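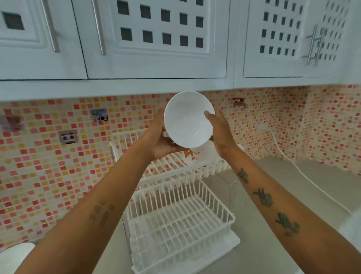
Can a machine do the dishes yet? Project report, Iveta Ďurica and Nesma Chraibi

Handed in Wednesday. Appendix comes separately, Nesma still has the tables.

## What we wanted to know

Short version: if you bought a robot for your kitchen right now, would it wash up after dinner and put the stuff away. Not a dishwasher. A machine with hands, at a normal sink, with normal bowls.

We split "doing the dishes" into 5 steps. Clear, wash, rinse, rack, put away. Then we looked at three systems people in our course keep talking about — Lako, Rulavico and Galtitz — and asked which steps each one can do with no person stepping in. Lako and Rulavico let us watch trials. Galtitz only sent clips, so take that part with some salt.

## How we compared

Started with people. Before you can say a robot is bad at something you need to know what the something is. We went through footage of hand washing at a kitchen sink, shot from head height, and wrote down every grip change. Slow work. Iveta did most of it in April.

Things that came up over and over:

- Both hands are busy but not doing the same job. One holds from underneath, the other has the rim and does the turning.
- The bowl gets tilted. Matters a lot for a robot, a tilted glossy bowl has a bright highlight inside and depth cameras hate that.
- White bowl, white rack. Easy for us, awful for edge detection.
- Racks are full of gaps. Prongs, slats, bars. Every one is a place to catch a finger or a gripper.

For the machines we used the same 5 steps and gave each try a pass or fail. 300 tries in all. A pass meant the dish ended up where it should, unbroken, and nobody touched it but the robot. We did not score how clean it was, we had no fair way to measure that. Probaly the biggest hole in the project.

## Setting dishes down

We thought this would be the boring part. It was where most of the fails were.

A person putting two bowls side by side on a draining board uses touch the whole way. Hand on the front of one, hand on the rim of the other, small nudges. The board has grooves in it so the bowl doesn't sit perfectly flat untill you feel it settle. Steel reflects everything too. Rulavico lets go when its camera says the bowl is down, and on bare steel the camera was often wrong. Lako has force sensing in the wrist and did better, but slow — 2 minutes for one bowl on its worst try.

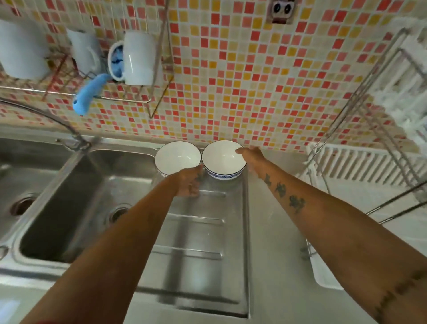 ## Results, step by step

**Clear.** Fine for all of them if nothing is stacked. Stacked bowls, no.

**Wash.** Lako only, and with the sponge already in the gripper. Picking up a wet sponge failed every time we saw it.

**Rinse.** Okay. Holding a thing under water is easy, turning it over to rinse the back is not.

**Rack.** Plates pass, bowls mostly don't.

**Put away.** Galtitz opened cabinet doors in its clips. Didn't see it put anything in.

## So, yet?

No for a home. Maybe for a canteen where all the plates match and the rack never moves. Farouk, our supervisor, thinks we're being too hard on Rulavico as its gripper was built for boxes. Fair, but they list kitchens on the brochure.

## To do before the final version

- Redo the Lako timings, the first 3 were started late
- Ask Galtitz for uncut clips again
- Add glasses and mugs?? only if there's time
- Fix reference list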